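Canden storage room, walk-through checklist, January
Checked by: O. Mavromatis

1. Washers against the left wall. Two front-loaders, side by side. I'm told they're "only parked." Parked things tend to stay. OPEN

2. Items on top of washers. Fan, laundry basket, black heap, more besides. Last report said cleared – I doubt it. FAIL

3. Mattress. Bare, dark stain near the middle, blue cloth left on it. "Good as new," says the Pultholm sheet. Not to my eye. HOLD

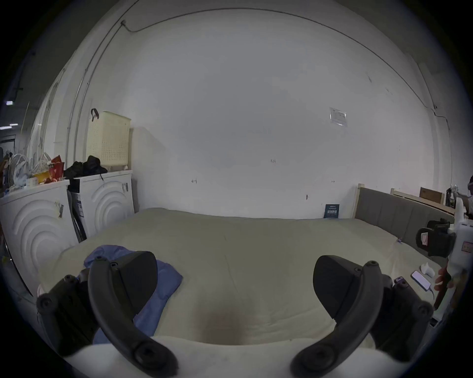 4. Cardboard between washers. Tall box jammed in the gap. Take it out before either one gets plugged in. FAIL

5. Door tag. Reads 112, key log says 136. Pick one. OPEN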